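Lizelle Buthelezi
November 26, 2020

Thread on packing a care box when you only have odds and ends to put in it. I have sent a lot of these and people keep asking me how I do it, so I'm writing it down once.

1/ Start by putting everything out on one big table. Food toward the back, bathroom things toward the front. If it all stays in shopping bags you will forget what you bought and buy it again. I own three unopened tubes of toothpaste for this reason.

2/ My table has carpet on it. I get asked about that a lot. Things don't slide or roll on carpet, and boxes don't scratch anything when you drag them. The color is a blue-gray and it hides lint pretty well.

3/ Weigh the box empty, then write the weight on the flap in pencil. The counter in Fasville charges by the pound and rounds up. Last December I was over by 2 ounces and paid for a whole extra pound.

4/ Now the main tip. A plastic jug or pitcher is a container. Do not ship it full of air. If somebody needs a jug, pack the jug first and then put the jug in the box.

5/ Flat, soft packages go in the jug before anything else. Slide them in on a slant until the lower end hits bottom, then let them lean on the wall. They can stick out of the top a little. You can fill in next to them.

6/ After that, narrow things. A toothbrush goes down the side, handle first, bristles up. Put it in a cap or a clean sandwich bag if it's loose. I forgot to do that once and heard about it from my brother.

7/ Small cube boxes are annoying in a round jug. They leave gaps on all four sides. I put those in a corner of the shipping box, where the shape helps you.

8/ Cookies. Long boxes of sandwich cookies go on their side along the wall of the shipping box, never standing on end. On end, the bottom ones take all the weight and you mail somebody crumbs.

9/ Don't tape the cookie box shut any more than it already is. My mother does this and then you need a knife to have a cookie.

10/ Fresh fruit is for boxes you are driving over yourself. Grapes are fine for the ride to Hotdale, on top, last thing in. They are not fine in the mail. I don't care how good the cooler bag is.

11/ If grapes are going in the car, wash them the day before and let them dry all the way on a towel. Put a paper towel under them in the box. Leave them on the stem.

12/ Several people have asked which jug. Mine came from Godinho, the hardware store next to the bank, and it has a wide curved handle. Get a wide handle. The skinny ones dig into your fingers when the jug is full of water.

13/ The handle takes up room and you have to plan for it. Point it at a corner. Then tuck socks or a washcloth through the loop so it can't get knocked around.

14/ White plastic shows everything, so wash the jug and dry the inside before you pack it. Paper wrappers will stick to a damp wall and the print can come off on the plastic. Pink is the worst for this. Baking soda got most of it out for me.

15/ For tape I use Stendex, the two-inch clear. Two strips across the bottom, one strip down each short side, then the same on top. The cheap roll I used before let go in the cold and the box showed up half open.

16/ Put a list inside, on top of everything, with the address on it again. If the label comes off the outside, somebody at the post office can open the box and still know where it goes.

17/ On the list I also write what is hidden inside what. "Look in the jug." My aunt put a jug away in a cupboard for a week with everything still in it.

18/ Someone replied that it would be easier to send a gift card. Sure. I send those too. My aunt can't get to the store right now, and she likes opening things.

19/ Someone else asked about soap. Keep it away from the cookies. Even wrapped, the smell gets into everything, and cookies pick it up faster than you would think. Opposite corners, with cloth between them.

20/ Shake test at the end. Close the flaps without taping, lift the box an inch, and tilt it. If you hear something move, open it and stuff another washcloth in there. If it's quiet, tape it.

21/ I'm doing two more boxes tonight, one to mail and one for the car. Will answer questions after supper. If you have a good way to pack a glass jar of jam, please tell me, I have never gotten one there in one piece.

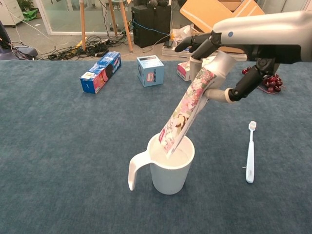
Floral package going into the white jug, toothbrush next to it, cookies and grapes farther back.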